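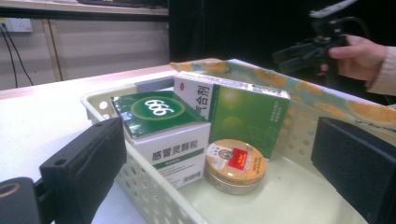
Dilwyn Watkins has kept the family's medicines in one place for 11 years, and he will happily tell you about every spot he tried first (the bathroom, the bread drawer, a shoebox under the stairs!). "You want a thing you can carry to the person who's sneezing," he says. These days it's a shallow cream plastic basket with little holes in the sides, dressed up with a fruit print, and the green and white 999 cold granules ride up front. "When my wife has a cold she doesn't want to go digging," he says, and then he's off on a long and very fond story about her mother's cupboard in Prundgate, where the cough syrup lived behind the jam and stayed there until July.

He goes through the lot twice a year at the table, reading dates with his glasses pushed up on his forehead, and he makes tea first.

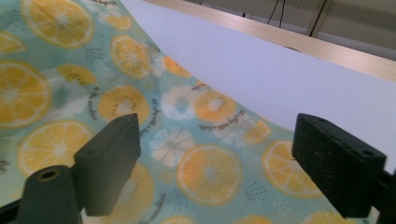 How do you decide what gets thrown out?

"The date decides. Anything past it goes in a bag, and I walk the bag down to the pharmacy when I go for the paper."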